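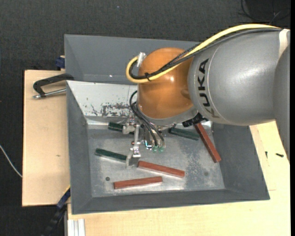
# Packing and Storage Meeting — Minutes

**Date:** 3 Oct 2018
**Chair:** Radoslava Halás
**Minutes:** Dalibor Polák
**Also present:** Zasum (supply), Peltine (stores)
**Apologies:** Hubáček (transport)

## 1. Minutes of the last meeting

Accepted with one correction. Under item 4, "bin liners" should read "bin labels". No liners have been ordered and none are needed for the block stock.

## 2. Actions carried forward

- Shelf labels for the block stock: done. Two had to be reprinted as the part number ran over the fold.
- Spare bins: price received from Zasum, see item 5.
- Sweeping of the floor at the end of each shift: agreed last time, done on most days. RH to put it on the shift sheet so that it is signed for.

## 3. Bin layout

DP put forward a standard layout for the rectangular grey bins. At present the bar-shaped blocks are laid in at whatever angle suits the person or process filling the bin, and the next station receives them in that state. The proposal is six blocks to a bin, one layer, no block resting on another.

Peltine asked why the number could not be higher, as stores pays for shelf space by the bin and not by the block. DP replied that a second layer was tried and the lower blocks were marked on the top face. The marks are shallow but fail the surface check. RH asked whether a sheet of card between layers would cure this. DP thought it would, at the cost of one more item to handle and dispose of.

**Agreed:** six to a bin, single layer, until the card has been tried. Peltine to supply card cut to the inside size of the bin.

## 4. Boards under the bins

The bins stand on wooden boards. RH reported that the boards at the packing position have moved more than once and that the bin then sits out of square. Screwing the boards down was discussed. Stores is against this, as the boards are lifted for cleaning. Side stops were preferred: a low strip on two edges, with the bin pushed up against both.

There was a longer discussion on whether the strip should be wood or metal. Wood is quicker to replace. Metal keeps its position better but may scratch the bin walls. No decision was reached on material for general use. DP will fit wood at one position and check it at the end of each shift.

Peltine noted that the boards are not all of the same thickness. DP to measure them and set aside any that differ. Boards set aside are to be marked on the underside and not returned to the stack.

## 5. Spare bins

Zasum quoted for 126 bins of the present size and colour. RH asked that the colour stay grey, as other colours are used elsewhere in the building for scrap and returns. Delivery would be in one lot. Stores can take them only if the row nearest the door is cleared first.

**Agreed:** order to be placed once the row is clear. Peltine to confirm to RH in writing.

## 6. Stock count

The count of blocks held in stores gave 878. The stock record showed a larger figure. Peltine believes the difference is a batch booked in under the Trullum job and never moved across. This will be checked against the delivery notes before the record is altered.

The next order will be for 2,000 blocks, subject to the outcome of the check. Zasum asked for the order to state the colour of the blocks as well as the part number. The last order gave the part number alone and had to be queried.

## 7. Labels

Labels are to go on the short end of the bin, upper left corner. Handwritten labels are accepted for part-filled bins only — these must show the number of blocks and the initials of the person who filled the bin.

## 8. Any other business

Hubáček sent a note asking for five empty bins for a stacking trial in the van. Agreed. The bins are to come back with their old labels removed.

## Actions

| Action | Who |
|---|---|
| Add sweeping to the shift sheet | RH |
| Supply card cut to bin size | Peltine |
| Fit wooden stops at one position | DP |
| Measure boards, set aside odd ones | DP |
| Clear row nearest the door and confirm | Peltine |
| Place bin order after confirmation | RH |
| Check Trullum delivery notes | Peltine |
| Send five empty bins to Hubáček | DP |

Next meeting: later in October, time to be set by RH when the delivery notes have been checked.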